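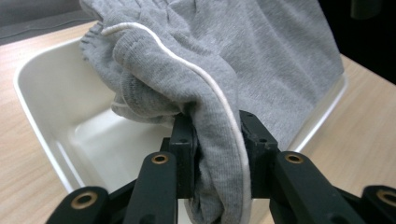

Dayana Quintero
Fantasy Baseball Writer

I have run a fantasy baseball team for longer than I care to admit, and for most of that time my draft prep was a spiral notebook, a pen that was always running dry and a great deal of optimism. So when our league commissioner, Walid Bataineh, kept going on about a draft planner called Trirkance, I rolled my eyes, put it off all winter, and then bought it the evening before our first mock. I've now used it through two drafts and right up into June, and I have a lot to say (my husband has heard all of it, so now it's your turn).

Trirkance is a draft planner first and a season tracker second. You tell it how your league scores, how many keepers everybody gets and where you pick, and it sorts the whole player pool to suit you. The pool is big! Mine loaded with 2,554 names, right down to kids in the low minors who won't see a big league park for years. You can hide those with one switch, and unless you play in a very deep dynasty league I would do that before anything else.

The part I love is the tiers. Most of the ranking lists I grew up on were one long column, and you'd sit there agonizing over whether the fourteenth outfielder was really better than the fifteenth. Trirkance draws a line wherever the projected value drops off, and when a tier is about to run out it turns the line orange. In our mock I was all set to grab another starting pitcher when I noticed the catcher line had gone orange, with two names left in the group. I took a catcher. Crescencio Ibarra, picking right behind me, let out a groan I could hear without the video call.

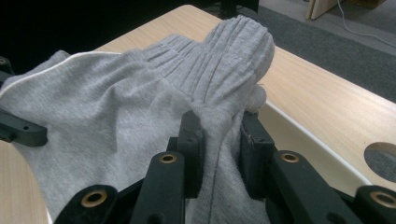 Custom rankings are where I've spent most of my time, and where I had the most trouble. You can drag players up and down, pin them, write yourself notes, and bring in a list from somewhere else. I brought in one from Ekeck, the projections site half my league swears by, and the two sets of numbers did not get along at all. Players turned up twice, a couple of shortstops were listed as pitchers, and my nice tidy tiers ended up like that gray knit on the table, all bunched into folds with the ribbed cuff poking up over everything else. It took me a whole evening and a pot of tea to straighten out. If you're going to import, do it into a fresh board and keep your original safe. There's a copy button in the corner of the board menu, easy to miss.

On draft night itself it ran beautifully. Picks from the other managers came in a second or so after they were made, and the search box forgives bad spelling, bless it. I had nearly 100 players starred by then, far too many, and being able to filter them by position saved me from my own enthusiasm. The one thing I'd change is the countdown sound. It starts too early and it's a sort of chirp, and after a few rounds I'd turned it off and was watching the clock the old-fashioned way.

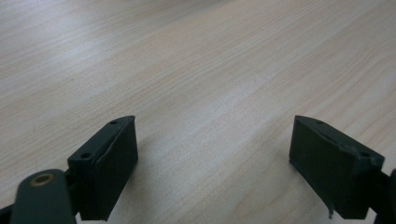 I'd also like the option of a plainer screen for those last minutes on the clock, with just my roster and the best players left. As it stands you get a news feed down the side whether you want it or not, and I caught myself reading about somebody's sore hamstring with my pick ticking away.

The in-season side is decent without being special. Waiver suggestions lean hard on the last couple of weeks, so anyone on a hot streak gets pushed at you, and it was slow to give up on a closer who'd plainly lost his job. The trade checker is better. Banafsheh Naseri offered me a speedy outfielder for my third baseman, and it pointed out that I was already comfortable in steals and thin in power. I turned her down, and she's still after him.

How does it compare with Gasora, which I tried the season before? Gasora is quicker to learn and looks prettier on a phone, and for a casual league with no keepers I'd happily send you there. Once keepers or odd scoring come into it, I prefer Trirkance by a good stretch. It handles our extra points for quality starts without any fiddling, and I never did get Gasora to do that.

I'll be renewing it for next spring. Walid has been told, and he has been very gracious about it so far.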